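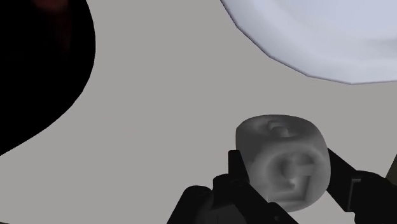
Slide 1. Ground rules for simulated grasp trials

Speaker notes, Holtotum users meeting, Oct 19, 2019. Keep to 18 minutes, questions after.

Leave the title slide up while people sit down. Start with the cube. It's gray, it has rounded corners and raised characters on its faces, and the gripper has it between two black fingers. Ask the room: would you count this as a successful grasp? Take a show of hands. Then ask what they would need to know before signing their name to that answer.

Points to get from the room, or say myself if they are quiet:
- whether the cube stays put when the arm lifts
- how long it has to stay put
- whether the fingers are touching the flat part of a face or the raised part
- what friction value the simulator is using
- whether anything else on the table was touched on the way in

A render can look right while the contact is wrong. The rest of the talk is about writing down enough that somebody else can check.

Slide 2. Why we wrote rules

We had three groups on the Dinda project sending in grasp results, and we put them in one table. In September we tried to rerun the whole table and could not. Out of 848 trials, 118 came out differently when a second group ran them from the same files. The policy was the same and the seeds were the same.

Most of the differences came down to settings that were left at default, and the default had changed between simulator builds. A smaller part came from people scoring the same motion in different ways. None of it was cheating. Say that clearly, some of the people who ran those trials will be in the room.

Pause here for a short question if there is one. Otherwise go on.

Slide 3. Rule one: define success before the run

The definition goes in the trial file, before the first run, and it does not change during the batch. Ours reads:

"The object is lifted clear of the surface, held for the full hold time without leaving either finger, and no other object has been moved beyond the stated tolerance."

Go through the parts slowly.

Lifted clear. Use the simulator's contact report between object and table. Do not use height alone. With a tilted object, the center can go up while one corner is still resting on the surface.

Full hold time. We use 10 seconds of simulated time. Shorter holds let slow slip through. If your task needs longer, write the longer number in the file.

No other object moved. People forget this one. If there are dishes or other items near the target, a finger or the hand body can brush one on approach. The grasp may still be fine. It should be scored as a grasp with a disturbance, and there is a separate column for that.

If someone asks why not score partial success: we allow it, but only as a second number next to the plain one.

Slide 4. Rule two: state the collision shape

This gets the most argument. Take your time.

What you see on screen and what the physics engine uses are often two different shapes. A cube with rounded edges and raised lettering may be a plain box as far as contact goes. Then the fingers close on a flat face that doesn't match the one being drawn. Or the fingers show a small gap, or sink a little into the relief, and people start tuning grip force to fix something that is only a drawing problem.

The rule: each object in the trial file lists its visual mesh and its collision shape on separate lines. If the collision shape is simplified, say how (box, convex hull, split into convex parts). If the relief is left out, say so.

We don't require the detailed shape. Simple shapes are faster and often good enough. We require the line in the file.

Same for the fingers. Several of the Meesuk gripper models going around have different finger pads in the collision file. Give the file version.

Slide 5. Rule three: friction, mass and grip force

Short slide. Three values, always written down, with units where there are units.

Friction between finger and object. Give the value for that pair, and say how the engine combines the two materials. Some take the average, some take the lower value, some multiply. This one setting explained a large share of our mismatches.

Mass, and where the center of mass is. If it was computed from the volume, say which mesh the volume came from.

Grip force limit. Not the commanded position of the fingers. A position command with no force limit will hold nearly anything in simulation, and it tells you very little about a real hand.

Mention: if you vary these values between trials on purpose, log the value drawn for each trial, and not only the range. The range is in the paper. The draw has to be in the log.

Slide 6. Rule four: camera views used for checking

People check failures by looking at renders, so the views need rules too.

- Keep at least one view where both fingers and the contact faces can be seen.
- If the view is mounted on the wrist, also save a fixed view. From the wrist, it is hard to tell if the object has left the table.
- Same light and same background for every trial in a batch, unless light is what you are testing.
- Dark gripper parts against a dark object are hard to score. Change the background or the light before the batch starts. Don't brighten the saved renders afterward.
- Save the frame at first contact, at lift and at the end of the hold.

Go back to the title slide for a moment here. The cube sits at a slight tilt between the fingers. Is that the planned pose, or did it turn as the fingers closed? One frame can't answer that. With a first contact frame and a lift frame you can compare. Then come back to this slide.

Slide 7. Rule five: log every trial, including the bad ones

Every run gets a row. That covers runs where the solver blew up, where the object started inside the table, and where the arm never reached the target. These get a code and stay in the file.

The reported rate has two forms: with invalid runs counted as failures, and with invalid runs left out. Report both. If they're far apart, readers should see it.

No reruns of a single trial. If the setup was broken, fix it and rerun the batch under a new batch number. The old batch stays in the archive. Cudemum's storage tool does this by default if you turn off overwrite. Check that it is off on shared machines, it has been turned back on by updates before.

Slide 8. Rule six: what you may claim

Simulation results are simulation results. The title, the abstract and the caption should each say so. People read captions and skip the methods.

If there is a real test, use the same success definition and report it separately. Don't mix the two into one rate.

Wording we ask for: "held in simulation under the listed contact settings." Wording we send back: "reliably grasps." The second may be true, but the trials here don't show it.

Someone will likely bring up safety. These rules are for test reporting. They do not cover running a real arm near people, and passing them is no evidence that an arm is safe. If your work goes onto hardware, the risk assessment is its own job with its own standards, and it has to be done on the real cell.

Slide 9. What it costs

Be straight about this. Setting up the trial file for the first batch took our group around a day. After that it is copied and edited. The extra frames take disk space, mostly for the hold. Run time didn't change in any way we could measure.

Two things we have not solved:
- Soft finger pads. The rules assume rigid contact. Groups with soft pads have been adding their own lines, and the lines don't match yet.
- Engine updates in the middle of a project. For now we say freeze the build until the batch is closed. That is hard on shared clusters.

Slide 10. Trial file template

Put the template on screen and leave it there through questions. Order of fields: object, visual mesh, collision shape, mass, friction pair, combine method, gripper file version, force limit, success definition, hold time, disturbance tolerance, simulator build, seed, views saved.

Ask for comments on the disturbance tolerance first. We picked ours by hand and would like to hear what others use.

Paper copies of the template are by the door. Changes to the template go through the Dinda issue list, please don't send them by email.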